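Gripper drops soft packs after pad change - setup or worn tape?
Posted by Wian Radebe, 07/11/2024

We run a two-finger gripper with linked fingers and flat tip pads at our Dellatthorpe site. It loads mixed groceries into cloth bags. Since I changed the pads, cartons are fine but film-wrapped snack packs slip on one side and rotate as they lift. Closing force is unchanged. The cell had done more than 2,000 picks on the old pads without this fault. Do I recalibrate the stroke, or is it something in the pads?

Nosipho Shabalala
Check the tape first. If one pad has tape on its face and the other is bare, friction differs from side to side and the pack pivots on the grippier one. Strip both pads, clean off the adhesive with isopropyl alcohol, let them dry, and tape both from the same roll. Trim the tape flush with a blade. A torn edge folds over under load and acts as a shim.

Then check the link fasteners with the fingers unloaded. Hold each pad and rock it sideways. If one moves more than the other, the joint is loose or the bushing is worn. Snug it, cycle the gripper 16 times, and check again. Do not use threadlocker on the pivots.

Re-zero the stroke last. Close on a 4 mm gauge, save, open, close again. If the second reading is off, go back to the joints.

Yolandi Mabaso
Had the same thing on ours. Turned the force up and it stopped. Crushed a few packs though.

Ona Mockus
I would leave the force alone. Agree with the tape check. On our Wendau cell the left pad looked like this with a Fishtofu pack in the bag: the tape on the inner side was ragged and stuck out toward the other finger. The joints get checked at the same visit, and cloth is kept out of the gap before any zeroing.
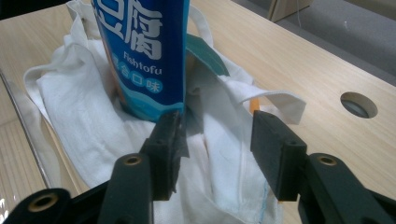
Unathi Cele asked whether the stroke has to be zeroed again after every tape change, or only after a new pad. I do it for both. Tape thickness varies between rolls, and the stored zero includes it. It takes me 19 minutes with the cell locked out, most of that waiting for the alcohol to dry.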